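Chapter 7
Waiting and Response Time

A delay has two lengths: the one a clock records and the one a user reports. This chapter treats both. Section 7.1 defines response time; Section 7.2 covers queues. 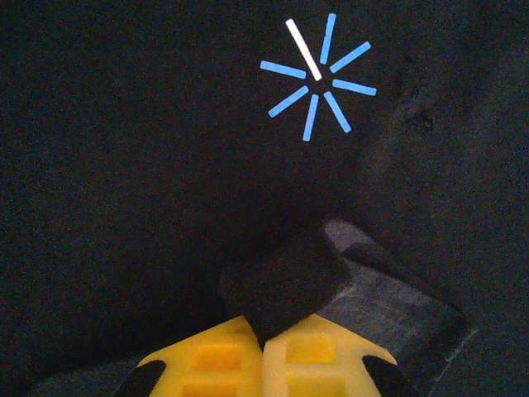

Figure 7.1 Loading spinner with one white bar and seven blue bars.

Delays under 200 milliseconds need no indicator in the systems treated here. Longer delays are classed by Wegener's scale, given in Table 7.2.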